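About Us - Cuvo Military Career Services

4 min read

Search this site Enter keywords Go

Cuvo Military Career Services provides study programs, records counseling and transition planning to enlisted members of the armed forces and their families. The organization was established in Skalville by Ataahua Lockyer, a retired first sergeant, who had spent the last years of her service helping junior members prepare their personnel files. Many of them had strong duty records and little idea how those records were read by the people who decided on school seats, special duty and retention.

Our work began with one evening class in a rented room above the Gondberg Street post office. It was attended by 17 members in its first term. We now enroll 300 students in a typical year, in person and by correspondence, and our counselors have completed 735 individual records reviews since the service was first offered.

What We Do

The records review remains the center of our work. A member submits copies of evaluations, training certificates and decorations, and a counselor prepares a written report on missing documents, conflicting dates and entries that may need correction. The report is then discussed by telephone or in our offices. We do not submit corrections on a member's behalf, and we do not contact a member's chain of command.

Our study programs cover professional writing, supervision and basic personnel regulations. Classes meet at 6:30 p.m. during the fall and spring terms. Members on shift work or deployment may take the same courses by correspondence, with written assignments returned by the instructor who teaches the class in residence.

Transition planning is open to members within two years of separation or retirement. Sessions address resumes, the use of education benefits and the translation of military duties into terms a civilian employer will recognize. Spouses are welcome at every session and may enroll in the writing course at the member rate.

Our People

Ms. Lockyer continues to serve as director and teaches the supervision course each spring. Evaristo Palumbo, director of instruction, joined after a career in Army personnel administration and is responsible for all course materials. They are supported by 4 full-time counselors, each of whom has served at least one enlistment - three in uniformed personnel offices and one in aircraft maintenance.

The Cuypers Reading Room, on the second floor of our Skalville office, holds current regulations, study guides and a small collection of unit histories. It is open to enrolled students and to any member holding valid military identification.

Our Policies

Cuvo is a private organization and is not affiliated with any branch of the armed forces. We do not possess, request or distribute controlled test material, and any student found doing so is removed from the program without refund. Personal records are returned or destroyed when a review is closed, according to the member's written instructions.

Fees are set each March and posted at the front office. Reduced fees are available to members in the four lowest pay grades.

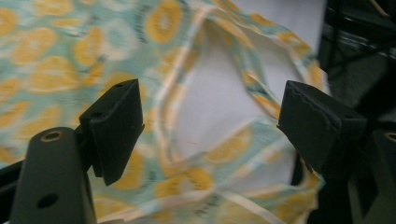
Applications for the fall term are accepted throughout the summer. Requests for a records review may be made at any time of year and are handled in the order received, except that members facing a board or a reenlistment deadline may ask in writing for earlier attention.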